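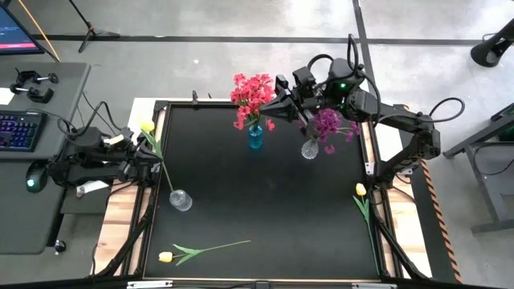
Margareta Ene
Posted 08/06/2022
I don't agree that tulips need flower food. I've grown them for 46 years and all mine get is cold water, changed every morning. The packet stuff makes them stretch and flop over.

ketton_row
They stretch anyway. A tulip keeps growing after you cut it, food or no food. The only thing that slows mine down is a cool room.

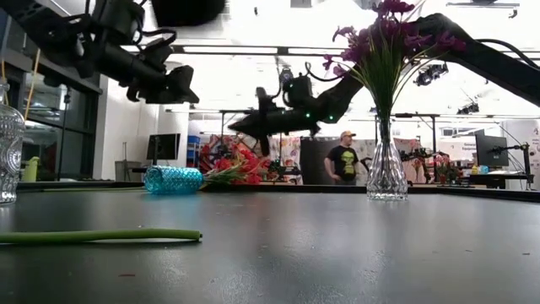 Vase weight matters more than what you put in the water. A big bunch in a light cup will pull it over as soon as the heads open and lean to one side. I'd also strip the lower leaves off anything that goes in deep water. You don't have to go as bare as that long green stem on the left, just clear whatever sits below the waterline.

Seyoum
Disagree on stripping tulips. Take off the bottom leaf if it's muddy and leave the others. For roses, sure.

I did a side by side in August with supermarket roses, 3 stems with food and 3 without.

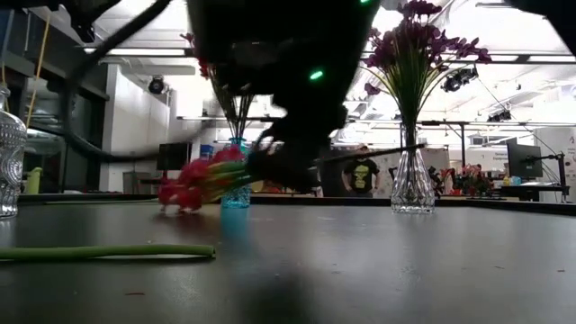 The ones with food lasted two days longer – same windowsill, same tap water. Not much of a test, I know.

Margareta Ene
Roses aren't tulips. I never said anything about roses.

Zirar
Can we get back to the original question? She asked how far to cut them down.
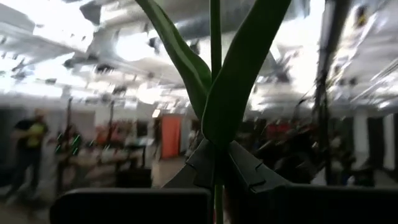
I take off an inch, straight across, and wrap them in newspaper for an hour before they go in the vase. The slanted cut is for woody stems.

ketton_row
Slanted for everything here. Never had a problem.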